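4. 試合の設定と進行

本章では、対戦管理端末 Sonon を用いて団体形式「砦取り」を運営する手順を説明します。参加者の登録(第3章)が完了していることを確認してから作業を始めてください。

4.1 形式の概要

砦取りは、2チームが交互に攻守を入れ替えて行う模擬剣の団体戦です。攻撃側は制限時間内に守備側の旗を自陣の線まで持ち帰ると得点になります。有効打を受けた選手は自陣の復帰点に戻り、所定の時間を待ってから再び参加できます。退場による人数の減少はありません。

4.2 試合の新規作成

1. 主画面で「試合」を選び、「新規」を押します。
2. 形式の一覧から「砦取り」を選択します。
3. チーム名を入力します。全角で12文字を超える名称は、得点表示器では後半が省略されます。
4. 「復帰待ち」に秒数を入力します。初期値は60秒です。
5. 「攻守交替」を「自動」または「手動」に設定します。
6. 「保存」を押します。画面上部に試合番号が表示されます。

注記:試合番号は記録票の照合に使用します。審判用の記録票にも同じ番号を記入してください。

4.3 競技場の準備

1. 両陣の線を引き、線の外側に復帰点を置きます。
2. 旗立てを守備側の陣地中央に設置します。
3. 各復帰点に Guden 計時器を置き、電源を入れます。
4. 端末の「機器」画面で、すべての計時器が「接続済み」になっていることを確認します。
5. 「試験」を押し、各計時器のブザーが鳴ることを確認します。

注意:計時器を旗立ての基部に固定しないでください。旗を引き抜いた際に落下し、破損または負傷の原因となります。

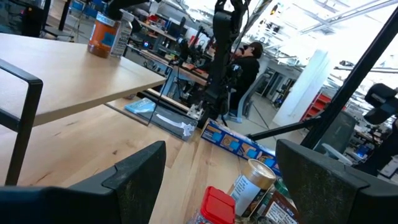 接続済みにならない計時器がある場合は、その計時器の電源を切り、表示灯が消えてから入れ直します。それでも接続されないときは、端末の「機器」画面で該当の計時器を削除し、再登録してください。再登録の操作中は、ほかの計時器の計時は停止します。試合中に行う場合は、必ず主審が中断を宣告した後に実施します。

4.4 試合の開始と中断

1. 両チームの主将が線の内側にいることを確認します。
2. 「待機」を押します。得点表示器が点灯し、競技時間が表示されます。
3. 主審の合図に合わせて「開始」を押します。
4. 中断する場合は「停止」を押します。競技時間と復帰待ちの残り秒数は、いずれもその時点の値で保持されます。
5. 再開する場合は「開始」を再度押します。

警告:用具の破損、または面の脱落を認めたときは、得点の判定より先に中断してください。

4.5 得点の入力

旗が自陣の線を完全に越えた時点で、攻撃側に1点を入力します。旗を持った選手が線上で有効打を受けた場合は得点とせず、旗をその位置に置いたまま続行します。両者の判定が分かれたときは主審の判定を優先し、端末では「保留」を選択します。保留中の得点は合計に加算されず、試合終了後の確認画面に一覧で表示されます。

誤って入力した得点は「履歴」から取り消せます。取り消した記録も履歴に残り、取り消し線付きで表示されます。

4.6 攻守交替

「自動」に設定した場合、前半の終了と同時に攻守が入れ替わり、端末は待機状態になります。旗立てを反対側の陣地に移し、4.3の手順5を再度実施してから「開始」を押してください。

「手動」に設定した場合は、「交替」を2秒間長押しします。短く押しただけでは切り替わりません。

4.7 記録の保存

1. 「終了」を押し、確認画面で得点と保留項目を確認します。
2. 保留項目がある場合は、主審の判定に従って「有効」または「無効」を選択します。
3. 「確定」を押します。確定後の変更には管理者の暗証番号が必要です。
4. 記録を外部に出力する場合は「書き出し」を選択します。

注記:端末に保存できる試合は65件です。上限に達すると新規作成ができなくなるため、不要な記録を書き出した後に削除してください。

計時器の電池交換については第6章、得点表示器のエラー番号については付録Bを参照してください。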